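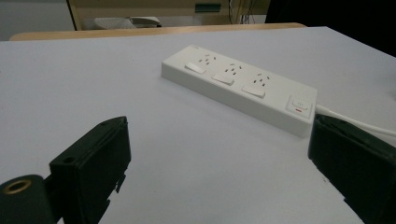

Darida: duas semanas de teste e ainda não me convenceu

A Sororley cobra 2337 reais pelo kit Darida e promete que qualquer pessoa grava demonstrações em casa para treinar um braço robótico. Qualquer pessoa com paciência, talvez. A pinça de mão é grandalhona, e apertar um interruptor de régua com ela pede mais jeito do que o vídeo da loja sugere. O Jailson Evangelista gostou. Eu queria ver o braço repetir a tarefa antes de pagar, e essa parte a Sororley só vende no plano anual. Por enquanto, fico de fora.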